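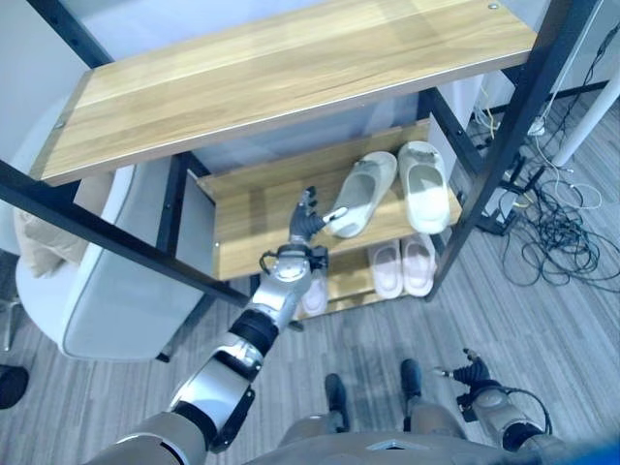
Shoes off at Fankhauser: showroom carpet gets its way

Slippers now compulsory on the upper floor; visitors advised to check socks for holes

Local news | Homes and Interiors | 2 min read

There are showrooms where you are asked not to sit on the chairs, and showrooms where you are asked not to lean on the glass. Fankhauser, the furniture store on the hill road, has gone one better and asked its customers not to walk on the floor. Or at least not in what they came in wearing.

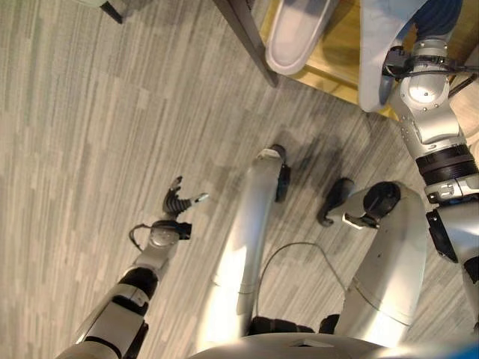

HILLER, April — Anyone heading upstairs at Fankhauser this month will be parted from their shoes before they get anywhere near a sofa. The store has put down a new low-pile carpet in bands of pale gray, charcoal and beige, and it would like the carpet to stay those colors until at least the summer.

The arrangement is simple enough. Outdoor shoes stay in the tray at the top of the stairs. Slippers come off the rack beside it. Customers shop, sigh at the price tags, and put the slippers back on the shelf they found them on, which is the part of the plan that has needed the most signage.

The rack is the Stestach, from the maker Bokside, with a black metal frame and light oak-colored wooden shelves. It is also, by no coincidence whatsoever, for sale. Fankhauser had 50 of them delivered ahead of the carpet, and a notice at the register says the display model is not to be taken home, however well it seems to be working.

White slippers go on the middle shelf and pink ones on the bottom. The store says the colors are a matter of size and nothing else: white runs large, pink runs small. This has not stopped several shoppers from forming opinions. A handwritten card taped to the stair rail now reads "Pink is a size," underlined twice.

Matching has been a bigger headache. Slippers tend to leave the rack in pairs and come back as individuals, and the staff straighten them at opening, at noon and again at 7 in the evening, when the doors close. One white slipper was missing for most of a week before it surfaced under a daybed. It has been returned to duty.

Customers have taken it in reasonable spirit. The store's comment book, normally a quiet read, has filled up since the change. "Very comfortable, stayed too long," says one entry. "My husband refused and waited in the car," says the next, followed by a small drawing of a smiling face. A third would like to know whether the carpet is available with fewer stripes. It isn't.

There has been some grumbling from people who only wanted a lamp. For them, Fankhauser has moved the lighting section downstairs, where the floor is tile and boots of any kind are still tolerated. Delivery crews are exempt from slippers but get shoe covers, a compromise that both sides describe as final.

The carpet itself covers 855 square feet and can be ordered by the yard. Samples are kept behind the desk — ask for the big binder, the small one is curtains.

Slippers are washed overnight, and customers may bring their own if the soles are clean. The rule stays in place through the spring sale. Children's sizes have been ordered and are expected before the end of the month. Until then, socks will do.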